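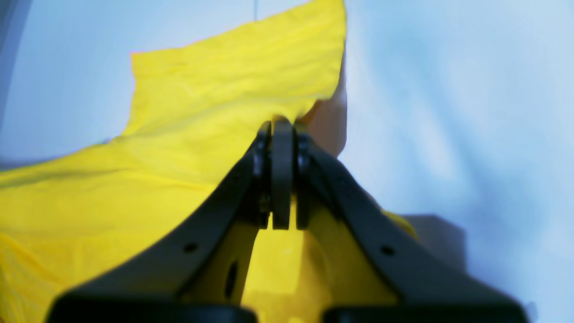 Fig. 4. Yellow cloth between the fingers of the gripper.

Section 5. Opening a property record in Rallis

This section is for officers and front desk staff who register property taken from a person at the Prisbridge station. It is assumed that the terminal is already connected and the label printer is switched on. For the printer, please see Section 2.

5.1 Create the record

1. Log in with your personal card. Do not use the card of a colleague, also not for one item only.
2. Press New Record and choose the reason: Arrest, Found Property, or Voluntary Handover.
3. Enter the custody number. If the person is not yet booked, choose Pending. The record stays open for 8 hours and after this time the duty supervisor receives a message.
4. Enter each item on its own line. The system accepts 400 lines in one record.
5. Press Save before you go to the photos.

Note: A record with more than 3,000 characters in the Remarks field cannot be printed on the Flutik label printer. Put long remarks in an attached document.

5.2 Write the item description
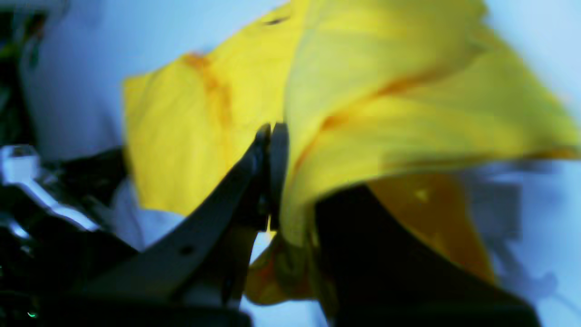 The description must permit another officer to recognize the item without opening the bag. Use plain words and give first the kind of item, then the color, then the marks. Do not write what you think has caused a mark. For the cloth in Fig. 5 a good line is "cloth, yellow, creased, orange-brown stain, small dark mark." The words "blood," "rust" or "burn" do not belong in this line, and "hole" should be written only when you have checked it. If the laboratory gives a result later, it is added under Findings and the first description remains as it was.

Caution: After you press Seal, the description is locked. A correction is possible only with the signatures of 2 officers, and the old text stays visible in the history.

5.3 Seal and hand over

1. Print the label and put it across the closing of the bag.
2. Scan the label. The status changes from Open to Sealed.
3. Choose the storage place. Items for the Plumetti cabinet need also the shelf number.
4. Ask the person to sign on the pad. If the person refuses, press Refused and write the time.
5. Give the person the printed receipt.
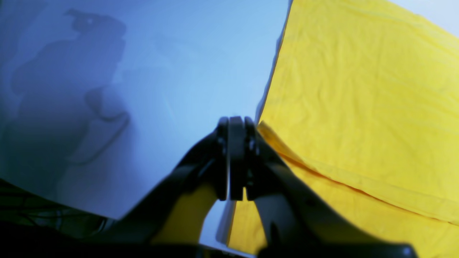
Fig. 6. Gripper, finger plates close together.

If the status does not change after the scan, go to Section 9, Error Messages.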